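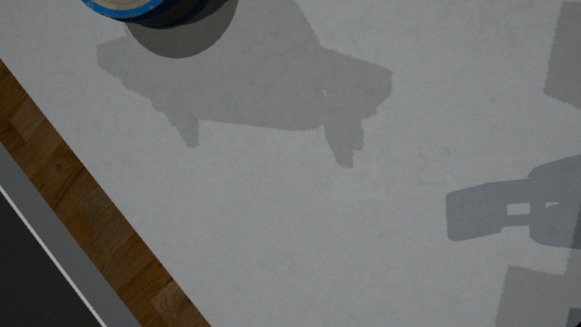
Re-oiling a beech worktop after water damage, or sand right back?

fenland_joana
Posts: 47

Our kitchen worktop is solid beech, fitted by the previous owners. There is a black patch behind the tap the size of a saucer and the grain has gone rough all round the sink. The rest is fine apart from being dull. I have been told two different things. The man in the hardware shop said rub it down locally, oil it and forget about it. My brother-in-law says the whole run has to be sanded to bare wood or the patch will always show.

The run is 3,952 mm long with one join, so I don't want to do the lot if I can avoid it. Has anyone done only the sink end and been happy with it?

Joana Lobo

Herrero_A

What is on it now? If it's oil you can patch it. If it's varnish you can't, not so that it looks right. Put a few drops of water on a good bit and leave it ten minutes. If it darkens, it's oil that has worn off. If it beads up and there is a skin you can lift with a fingernail near the damage, it's varnish.

fenland_joana

It darkens. No skin anywhere that I can find. The old owners left half a tin of something called Kolex under the sink but the label has gone brown and I can't read what it's meant for.

Herrero_A

Oil, then. Don't use the old tin. Once they've been opened and left they go thick and never dry properly. Take it to the tip with the paint.

For the patch: 80 grit by hand with a cork block, then 120, then 180. Always along the grain. Go a good hand's width past the black in every direction so you don't make a dip. Vacuum, wipe with white spirit, leave overnight, then oil.

milagros_p

I'd disagree about starting at 80 by hand. Beech is hard and you will be at it all weekend, and you'll leave scratches that only show once the oil goes on. I did ours with a small random orbit sander, 100 then 150, and stopped there. Going finer than 150 on a worktop closes the surface and the oil sits on top.

Also, sanding won't shift a black stain if it has gone deep. It's the iron in the water reacting with the wood. You want oxalic acid for that. Gloves and goggles, window open, rinse well afterwards and let it dry for two days before you do anything else.

Herrero_A

Random orbit right up against an upstand or a tap is how people end up with gouges in the tiles. She said the patch is behind the tap. By hand is slower but it is a saucer-sized area.

Agree on the oxalic acid if the stain is still there after the first sanding. I wouldn't go straight to it.

milagros_p

By hand behind the tap, machine for the rest of it. We are probably both right.

Geraghty

Question for the OP before any of this. Why did it go black? If the sealant behind the tap has failed you can sand and oil all you like and it will be back by Christmas. Get underneath with a torch and feel round the tap hole. The cut edge inside the hole is end grain and most fitters never seal it. Mine was like a sponge.

fenland_joana

Went under with a torch. The backnut on the tap was loose enough to turn by hand, and the wood round the hole is dark on the underside as well. It isn't soft, though. I pushed a screwdriver at it and it didn't go in.

Geraghty

Good, you've caught it in time. Take the tap out, let the hole dry for as long as you can bear, then three or four coats of oil on the end grain inside the hole. Some people use varnish in there and it's fine as it's out of sight. New washer, new sealant, nip the nut up.

aine_og

I'll be the one to say it: sand the lot. I did the sink end only on mine in April and you can still see where it stops. The new bit came up pale and pinkish and the old bit is a yellowy brown. I thought it would even out and it hasn't. Mine gets a lot of sun at one end so that may be part of it.

If you have a join in the run, at least go as far as the join. The eye accepts a change there.

Áine Ó Gríofa

Herrero_A

That's a fair point about the join. How far is it from the sink, Joana?

fenland_joana

786 mm from the edge of the sink to the join. That's much less than the whole run, so I could manage that. I like the idea of stopping there.

Which oil? The shop had Florum and Fandance, and the Fandance was dearer by a good bit.

maxi.sarmiento

I've used both. Florum is thinner and goes further but you need more coats. Fandance has more wax in it and gives you a bit of sheen, and it's a pain if you miss a spot, as it drags when you go back over it. For round a sink I would have the Florum, four coats to start with, and another every few months.

Whichever it is, put it on thin and wipe off everything that hasn't soaked in after 20 minutes. Sticky worktops are nearly always too much oil left on.

And lay your used rags out flat outdoors to dry, or soak them in a bucket of water. Oily rags in a heap can catch fire by themselves. I have seen a bin go.

aine_og

Seconding the rags. My neighbour lost a shed.

milagros_p

Do the underside too while the tap is out, at least round the sink. If only the top is sealed the board takes up damp from below and cups. The dishwasher is the worst for it if yours is next to the sink.

Herrero_A

One coat underneath is enough in my view. I have seen people put four on and it's a waste of a tin.

milagros_p

Two.

fenland_joana

Dishwasher is next to the sink, yes. I'll do two.

Update for anyone following. Tap is out and the hole has been drying for a week with a fan heater on low in the cupboard for part of the evenings. Sanded to the join, by hand at the back and with a borrowed machine at the front, 100 then 150. Most of the black went. There is a grey ring left and I've bought the oxalic acid for that. Washing up is being done in the bath, which my knees don't care for.

Geraghty

Go easy with the heater. Dry it too fast and it can split from the hole. Fan with no heat is better.

fenland_joana

Heat is off now, thanks. No cracks so far. First coat goes on once the acid has been rinsed and it's had its two days.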